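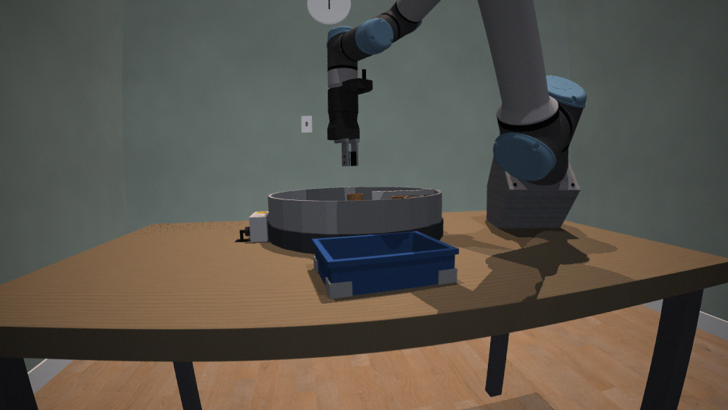

Attachment 1: robot arm and gripper over a wooden table

Ticket: Incident records missing from Flandora export
Product: Flandora, research database module
Site: Lukach Institute for Security Studies
Priority: Normal
Status: Resolved, pending confirmation

Problem as reported

The political violence dataset on our site holds 384 incident records. When a fellow exports the full set to CSV, 13 of them are missing. The on-screen count is correct and every record opens normally. The same records are missing each time. We need the full file for the Lamrani workshop in March, where it goes out to participants as a reading packet.

Browser and operating system make no difference. Exports by an administrator and by a visiting fellow come out identical.

First reply from support

Please clear any saved filters and run the export again with "All regions" selected. Also check whether the missing records are set to Draft.

Reply from site

Filters cleared, same result. None of the records are drafts. We compared the list by hand and all of the missing ones use a date range instead of a single date (sieges, hostage cases, one long kidnapping). Other records with a date range do export, so that is probably only part of it.

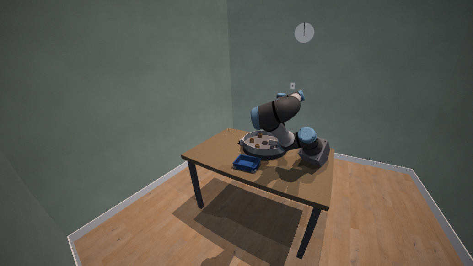
Steps taken by support

1. Copied the dataset to the Darnport test server and ran the export. Same records missing.
2. Changed one missing record to a single date. It appeared in the file.
3. Changed it back to a range with both dates filled in. It still appeared.
4. Cleared the end date. It dropped out again.

Cause: a record marked as a range but with no end date is skipped by the export. The screen view treats the blank as "ongoing" and shows it. The export reads records in batches of 100 and writes no warning when it skips one, so the file looks complete.
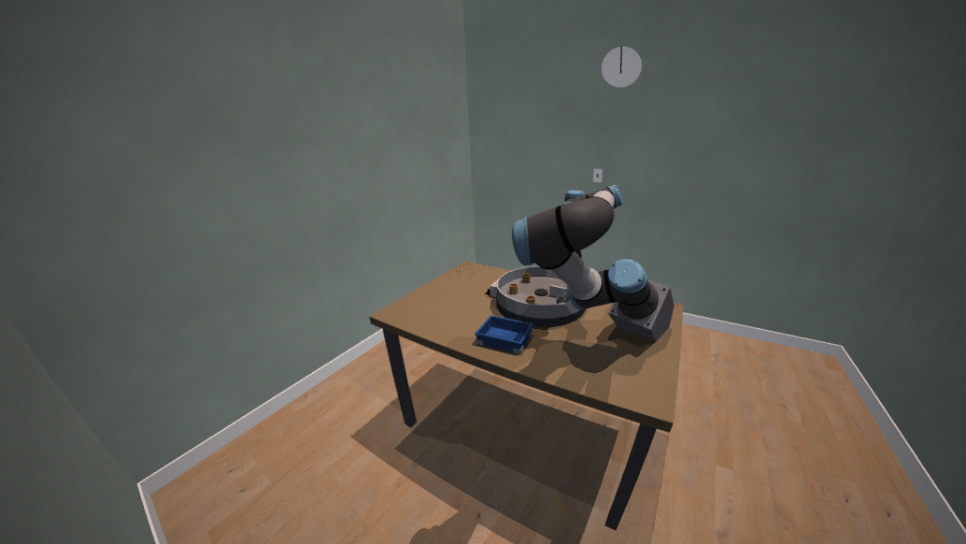

The export now writes "ongoing" in the end date column when that field is blank. The fix is on Darnport and on your live site. You will not see it in the public download link until the file rebuilds, and that can take up to 30 minutes. The rebuild starts at the top of each hour, with the minute hand straight up like the hand on the wall clock in the last attachment, so a file pulled just after the hour may still be the old one. The "Export now" button skips the wait.

Reply from site

Used "Export now." All records are in the file and the ranges look right. Two of the blank end dates were our own entry errors, and those cases ended long ago. We will correct them on our side.

Is there a way to make the end date required for closed cases?

Reply from support

Yes. Go to Settings, Record types, Incident, and turn on "Require end date unless ongoing." It applies only to new or edited records. The old ones stay as they are until someone opens and saves them.

Leaving this open until the workshop file has been checked.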